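Subject: Re: Packing list and hold times for the takeaway tasting round

Replying to the points below in order, with the revised dispatch steps at the end. Please use this version in place of the one sent in March.

Ecaterina Furtună wrote:

> The scoring sheet asks judges to rate "condition on arrival" but the rules don't say when the clock starts. At Rennie we seal the bag, then it sits on the pass until the driver signs. Moment seals at the door. Those are not the same thing and the scores will not be comparable.
>
> Also, can entrants vent their own lids? Our fried items go soft in the standard container.
>
> And what happens if a dish is swapped after the menu is filed?

**Clock start.** It starts when the last lid is closed, for every entrant. The kitchen writes the time on the bag label in 24-hour form, so a dish closed at 1:35 in the afternoon is written 1335, with no colon. The judge writes the opening time next to it. Anything opened more than 50 minutes after closing is scored on flavor only, and the condition field is left blank. A blank field is dropped from the average. It is not counted as zero.

**Vented lids.** Allowed. The entry form has a line for container type; write "vented" there and give the number of holes if you punch them yourself. Drirell and Trulo both did this in the trial round and the judges had no trouble with it. Soups and anything with a loose sauce must stay in a sealed container.

**Swapped dishes.** One swap per entrant, filed before the kitchen opens on the day. The replacement has to come from the same menu section as the original. A side can't replace a main. If the swap changes the allergen list, send a full new sheet. Do not send only the changed line.

**Portion size.** This was not in your message but two other kitchens asked. Send what a paying customer would get. Judges split one order between 3 people, and a larger portion gets no extra credit.

**Scoring.** Each dish gets 5 marks:

- flavor
- texture
- temperature on opening
- condition on arrival
- match with the menu description

The last one caused most of the disputes in the trial. If the menu says "crisp" and the dish is not crisp, the mark comes off here and also under texture. I know some of you think this is counting the same fault twice. I have left it as is for this round and will look at the numbers afterward.

Revised dispatch steps:

1. Close all hot containers first, then cold.
2. Write the time on the label when the last lid is closed.
3. Put sauces in a separate bag with the dish number on it.
4. Hand the order to the driver with the label facing out. The driver does not open or repack anything.

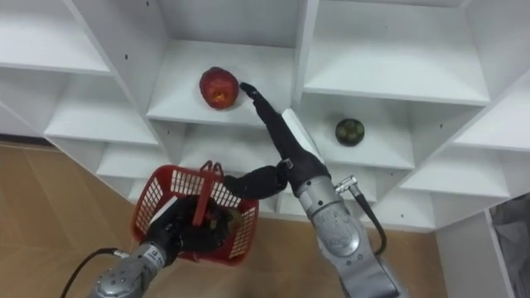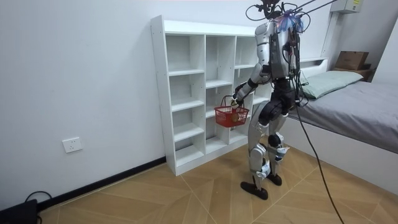
5. Keep the kitchen copy of the label until scores are posted. A dispute filed without it will not be reviewed.

Corrections to the list, please, so everyone sees them. Container questions can go to me directly.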